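Clumico opens shared workshop hall at former Pomover building

Open-plan space offers 700 square metres of bench room to small firms and training groups

November

Clumico, the workspace provider, has announced the opening of its new workshop hall on the ground floor of the former Pomover building. The hall provides 700 square metres of open floor for small firms, repair businesses and training groups that need bench space by the month without the expense of a full industrial lease.

The building was used for many years as a dispatch depot and had stood vacant before Clumico took on the lease. Work to convert it was carried out by the contractor Pillai over 10 months, to a design by the architects' practice Ginum. The existing structure has been kept. Partition walls added during the depot years have been taken out, and the former loading office has been turned into a meeting room and a small kitchen for tenants.

The suspended ceiling has also been removed. Ventilation ducts, lighting and supports now remain exposed above the work floor, which gives the hall its full height and allows services to be reached for maintenance without closing any part of the room. Fresh air is supplied by a new system with separate controls for the north and south ends of the hall.

"Our tenants asked us for height, good light and a solid table to work at," said Margareta Onu, Managing Director of Clumico. "We have tried to spend the budget on those items. The ceiling was the largest single decision in the project, and we are pleased that the design team supported it from the start."

Tsutomu Higuchi, the project architect at Ginum, said: "The depot had a sound structure which had been hidden for a long time. Leaving the ducts in view meant that their routes had to be planned with more care than usual, and several were moved on the drawings before an order was placed. Pillai's site team worked closely with us on the fixings."

The tables have pale wooden tops and can be moved to suit the needs of each tenant. Floor space is let in bays, and a tenant may take neighbouring bays where these are available. Bay prices start at 545 pounds a month, including heating, lighting, cleaning of the common areas and use of the meeting room. Tenants remain responsible for their own tools and equipment and for the insurance of goods kept in the hall.

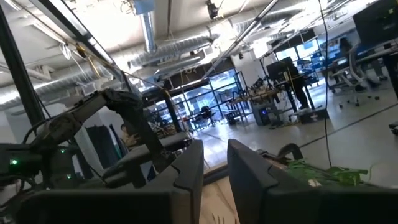 The open work floor of the new Clumico hall, with exposed ceiling and silver ventilation ducts.

The hall is open to tenants from 7 am to 10 pm. A member of the Clumico site team is present during office hours. Deliveries are received at the rear entrance until 4 pm, and large items should be booked in with the site office beforehand.

Over half of the bays have been reserved ahead of opening. Two bays will be held back for short lets of up to four weeks, intended for firms with a single large order or a training course to run. Applications for these will be considered in the order in which they are received.

Cheuk-hei Shih, Head of Lettings at Clumico, said: "Short lets are often difficult to find in buildings of this type. We will review the arrangement with tenants after the first six months."

Viewings may be arranged through the lettings office. Press enquiries should be addressed to Chie Nomura, Communications Manager, Clumico. Drawings of the hall are available on request.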